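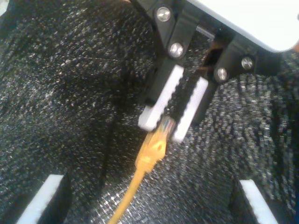 Plinda Courtside Shot Clock Set

Two-display shot clock system for indoor basketball, with wireless control from the scorer's table. Suitable for league play, school gyms and multi-court halls.

Overview

Each set contains two single-sided displays, one control console and mounting hardware for wall or backstop installation. The displays count down from 24 or 14 seconds and show tenths in the last five. Reset values are stored in the console and can be changed between games without tools.

The console has separate keys for start, stop, full reset and short reset. The reset keys are raised so the operator can find them without looking down. A blank key clears both displays when the game clock shows less time than the shot clock.

Specifications

Digit height: 8 inches
Digit color: red (amber on request)
Wireless range: 400 feet, line of sight
Console run time: 80 hours per charge
Stored game profiles: 8
Display power: standard wall outlet
Horn: built in, three volume levels

Installation

Displays mount above the backboard or on the wall behind it. Wall brackets are included. Backstop brackets are supplied in two widths — measure the upright before ordering. Folding backstops need the long power cord, sold separately.

Pair the console with both displays before they go up. Pairing is stored and does not need to be repeated after a power cut.

Compatibility

Works with Plinda game clocks and with the Flutatau scoreboard line through the data cable. When linked, the shot clock stops with the game clock. Older Essien consoles can start and stop the displays but cannot send the short reset.

Ordering

Shipped from Endville. Spare consoles, bracket kits and protective grilles are listed under Accessories. For halls with more than two courts, contact Yasaman Zamani in technical sales for channel planning.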